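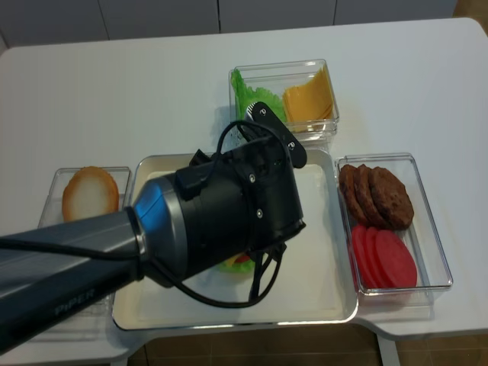 흰 쟁반을 가운데 두고 늘어놓은 버거 재료. 위쪽 용기에 양상추와 치즈, 오른쪽 용기에 패티와 토마토가 담겨 있다.

버거는 쌓기 전에 이미 절반이 끝난다
투명한 통과 흰 쟁반, 그리고 양상추의 자리를 둘러싼 어른들의 다툼

집에서 버거를 만들어 먹자는 말은 늘 가볍게 나온다. 빵 사이에 뭘 좀 끼우면 되는 음식 아닌가. 그렇게 시작한 저녁이 어떻게 흘러가는지는 해 본 사람이면 안다. 치즈는 비닐에서 떨어지지 않고, 토마토는 도마 위에서 물바다를 만들고, 양상추는 아직 냉장고 맨 아래 칸에 있다. 그사이 패티는 식고 빵은 누군가 그냥 먹어 버렸다.

나는 이 과정을 오래 되풀이한 끝에 버거집 라텔을 운영하는 에밀리안 바실리우를 찾아갔다. 비법 소스라도 하나 얻어 올 속셈이었다. 그는 소스 이야기는 한마디도 하지 않고 빈 통부터 꺼냈다.

“뚜껑은 치우세요. 만드는 동안 뚜껑은 적입니다.”

그의 방식은 싱거울 정도로 간단하다. 식탁 한가운데에 테두리가 있는 넓은 쟁반을 놓는다. 조립은 거기서만 한다. 재료는 속이 보이는 통에 담아 쟁반 둘레에 놓는다. 왼쪽에는 빵, 뒤쪽에는 양상추와 치즈, 오른쪽에는 패티와 토마토. 이게 전부냐고 물었더니 전부라고 했다. 왕복 기차표 값이 잠시 머리를 스쳤다.

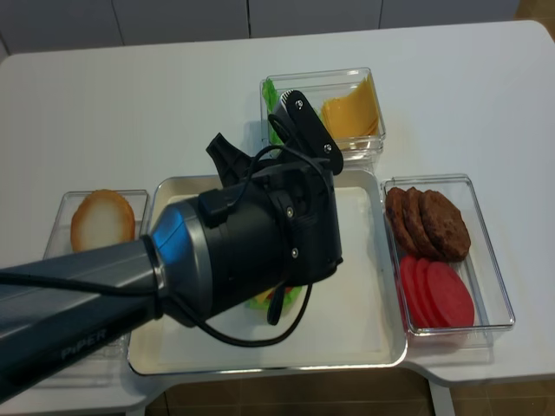
쟁반 위에서 모양을 갖춰 가는 버거. 가장자리로 양상추의 초록과 치즈의 노랑이 비친다.

그런데 막상 따라 해 보면 이 싱거운 배치에 시비를 걸 구석이 별로 없다. 쟁반이 넓으니 빵 뚜껑을 잠시 내려놓을 데가 생기고, 흘린 것은 테두리 안에 머문다. 나처럼 토마토를 한 번에 제자리에 올리지 못하는 사람에게 이 여백은 꽤 너그러운 물건이다. 접시에서 곧바로 쌓던 시절에는 버거가 완성될 즈음 식탁보도 함께 간이 배어 있었다.

통은 투명해야 한다는 것이 바실리우의 고집이다. 우리 집에는 사기그릇이 넘치도록 있다고 항변했지만 통하지 않았다. 옆에서 들여다볼 수 없는 그릇은 서랍이나 마찬가지라고 했다. 하는 수 없이 그릇 가게 포마우에 들러 사각 통을 몇 개 샀다. 주인 네르미나 주판은 내가 둥근 통을 집어 들자 조용히 내려놓게 했다. 둥근 통은 나란히 붙여 놓아도 틈이 남고, 네모난 치즈를 넣으면 모서리가 접힌다는 것이다. 듣고 보니 그렇다. 나는 그날까지 치즈가 네모라는 사실을 진지하게 고려해 본 적이 없었다.

가장 오래 실랑이한 대목은 동거 문제였다. 한 통에 두 재료를 담아도 되는가. 주판은 된다는 쪽이고, 나는 안 된다는 쪽이었다. 토마토는 물을 내는 재료이고 패티는 물을 반기지 않는다. 주판은 내 말을 끝까지 듣더니, 통이 하나 늘 때마다 설거지도 하나 는다고 답했다. 나는 그 자리에서 입장을 바꿨다.
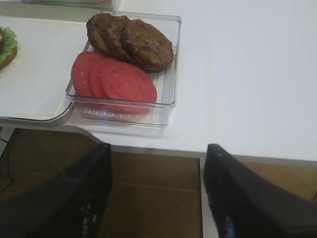

다만 동거에도 규칙은 있다. 패티는 뒤, 토마토는 앞. 손이 토마토 쪽에서 먼저 들어가니 패티 기름을 묻힌 손가락으로 토마토를 뒤적일 일이 줄어든다. 그리고 둘 다 곧게 쌓지 말고 비스듬히 겹쳐 눕힌다. 탑처럼 쌓은 토마토에서 맨 위 한 장만 집으려다 두 장이 딸려 오는 경험은 누구에게나 있을 것이다. 기와처럼 겹쳐 두면 다음에 집을 장이 저절로 가장자리를 내민다. 카드 게임을 하는 사람들은 이미 알고 있던 기술이다.

치즈도 마찬가지다. 반듯하게 쌓인 치즈 더미는 보기에는 단정한데 손톱이 들어갈 틈이 없다. 살짝 어긋나게 펼쳐 놓으면 모서리마다 손잡이가 생기는 셈이다. 바실리우는 치즈를 펼치는 데 드는 시간을 아까워하는 사람이 치즈를 떼어 내는 데는 몇 배를 쓴다며 고개를 저었다. 누구를 두고 한 말인지는 굳이 묻지 않았다.

양상추는 좀 다르다. 이 잎은 정리라는 개념에 원래 협조하지 않는다. 가장자리가 주름져서 어디에 넣어도 벽을 밀고 일어선다. 바실리우는 칼로 네모나게 다듬는 손님을 본 적이 있다는데, 말하는 표정으로 보아 그 손님은 다시 초대받지 못한 듯하다. 그의 권고는 통의 절반을 통째로 내주고 포기하라는 것이다. 나머지 절반에는 모양이 얌전한 치즈를 둔다. 성격이 반대인 둘이 의외로 잘 지낸다.

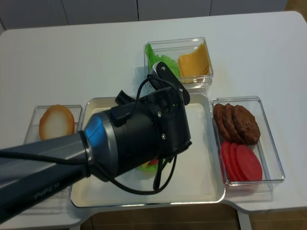

뒤쪽 용기의 치즈도, 오른쪽 용기의 패티와 토마토도 조금씩 어긋나게 겹쳐 놓았다. 왼쪽에는 빵.

패티 무게에 대해서도 한마디 해야겠다. 나는 한 장에 149그램을 주장한다. 150그램이면 될 일을 왜 그러느냐고들 하는데, 우리 집 저울이 150을 건너뛰기 때문이다. 바실리우는 이 이야기를 듣고 웃지 않았다. 저울을 바꾸라고 했다.

배운 대로 차려 놓고 식구들을 불렀다. 결과를 말하자면 식탁은 전에 없이 깨끗했고, 버거는 여전히 기울었다. 배치가 손재주까지 대신해 주지는 않는 모양이다. 양상추를 맨 아래 까느냐 패티 위에 얹느냐를 두고 한 차례 언성이 높아졌고, 그동안 빵 통에서 한 짝이 사라졌다.

재료를 다 꺼내 놓으면 생기는 문제도 있다. 모두가 남은 양을 훤히 본다. 마지막 패티가 누구 몫인지를 두고 벌어지는 눈치 싸움은 불투명한 그릇을 쓰던 때보다 확실히 격렬해졌다. 주판에게 전화로 이 사정을 털어놓았더니 포마우에 뚜껑 달린 사기그릇도 있다고 했다. 10월에는 할인도 한단다.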